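Section 7. Household Chore Trials: Setting Up and Scoring the Table Task

7.1 Purpose

Two-arm systems are often asked to clear a table before they are trusted with a kitchen. This section tells the operator how to prepare the Joltico chore station, run the table task, and record a fair result. The procedure was written by Jolanta Jakubowski and revised in September by Chathurika Kanagaratnam.

A passing score does not mean that a system is ready for home use. It means only that the system completed the listed chores on a prepared table, with an operator present.

7.2 Preparing the Station

1. Switch off both arms at the main control and wait for the brakes to set.
2. Lay the brown mat flat on the table.
3. Set the cup rack and the tray within reach of at least one arm.
4. Place the loose items on the mat. Do not line them up. 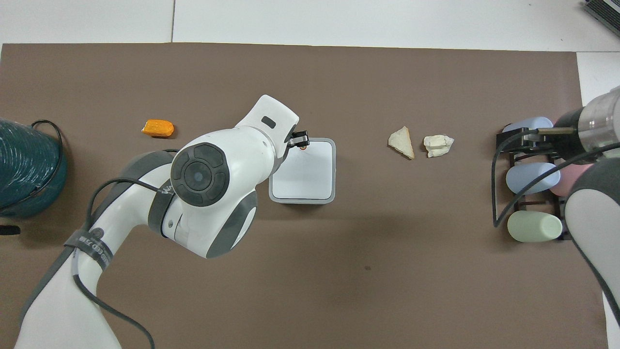
5. Confirm that each arm can travel over the full work area without touching the other. Begin at low speed.
6. Enter the trial number on Form 19 and have a second person sign it.

CAUTION: Keep hands off the mat once the arms are powered. The stop button must be within reach of the operator at all times.

7.3 Running the Task

7. Start the trial from the Bastuvon console. The system has 178 seconds.
8. Do not speak to, guide, or help the system. If an item leaves the table, let the trial continue and mark the item as lost.
9. If an arm stops in place, allow it to recover without help until the time limit. 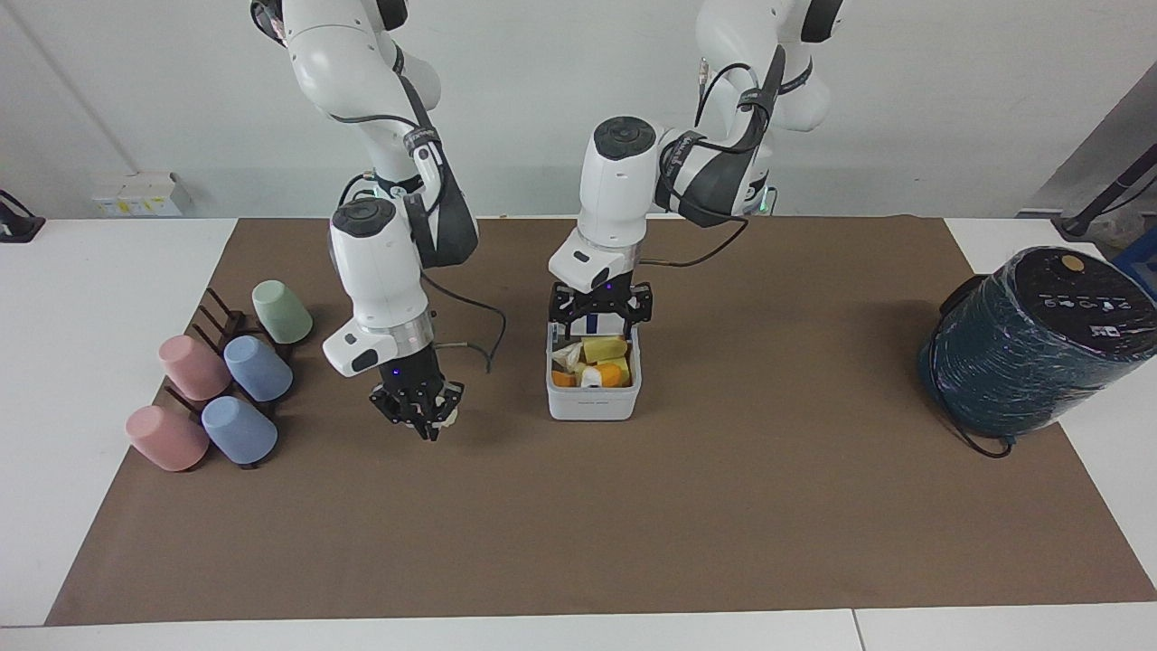
Containers are scored separately from the items inside them. A person who picks up a full bin seldom thinks about its weight or balance. A machine gripping by the rim, as with the white bin and the colorful items in it, must keep the whole load level from one edge while the other arm stays clear. Award the container mark only if the bin is set down upright with its contents inside. Award half the mark if it is upright but an item has fallen out.

NOTE: Reviewers should not give credit for a motion that looks skillful but leaves the chore undone. Questions about a disputed mark go to Przemysław Sobczak.

7.4 Soft and Crumpled Items

10. Score soft items on a separate line. They change shape when held, and results for rigid items do not predict them.
11. Count a grasp as complete when the item has cleared the mat and the fingers have stopped closing. 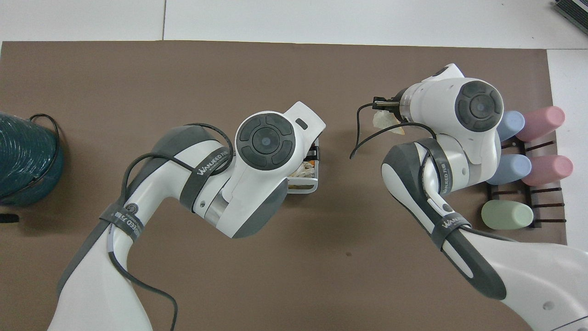
Figure 7-3. Crumpled item held in the gripper of the right arm.

12. Record each dropped soft item, even if the system picks it up again.

7.5 Closing the Trial

13. Return both arms to the rest position and switch off power.
14. File Form 19 with the console log. Incomplete forms are returned to the operator.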